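A Dropped Part at the Drircombe Bench: Notes on a Grip Fault

Readers of this blog will know that I keep a record of faults as well as progress. The following account concerns a grip failure on the small manipulator at our Drircombe workshop in January. It resulted in no injury. It did, however, expose a weakness in our stopping arrangements, and I consider it proper to set the matter out in full.

The arm had been running a simple pick and place routine under a control program which we call Flindel. The routine lowers the gripper over a small part on the table, closes the fingers, lifts, and carries the part to a tray. We had completed 2000 cycles without a recorded drop. On the afternoon in question the arm dropped six parts in the space of 30 cycles, and on the last of these it carried on to the tray with nothing in its grip and then pressed down against the tray wall until the motor current limit was reached.

Rainer Kuhlmann was at the bench and used the stop button. The arm halted as intended. What concerned us both was that the program had reported every one of those cycles as a success.
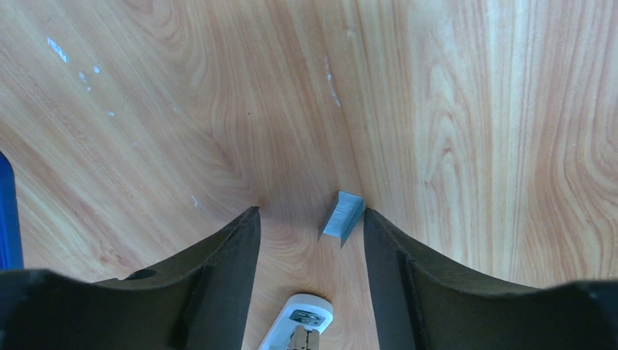
Our first assumption was a worn contact face. Bastian Rathjen, who looks after the hardware for us and also for the Trustham site, removed both fingers and measured them. The wear was well within what we allow. He then checked the wrist mounting and found that one of the four screws had worked loose, so that the whole gripper sat slightly turned from its proper position. The fingers were still closing fully, but they were meeting the part near the tip of one finger instead of between the two faces. A part held in that manner may survive the lift and be lost during the turn.

The loose screw was the cause of the drops. The false reports had a separate cause, and the fault there was mine. I had written the grip check to accept any finger position below a set width. An empty gripper closes to nothing, and nothing is below the set width. The check could therefore never fail when the part was absent.

The following changes have been made. The grip check now has a lower limit as well as an upper one, and the arm stops if either is passed. The wrist screws have been fitted with thread lock and are inspected at the start of each session. The downward force at the tray has been reduced. We have also repeated the routine with the part deliberately withheld, and the arm stopped on all 11 attempts.

One matter remains open. The Lockyer bench uses an earlier copy of the same program, and it has been taken out of use until Rainer has gone through its grip settings line by line. I shall add his findings to this post when I have them.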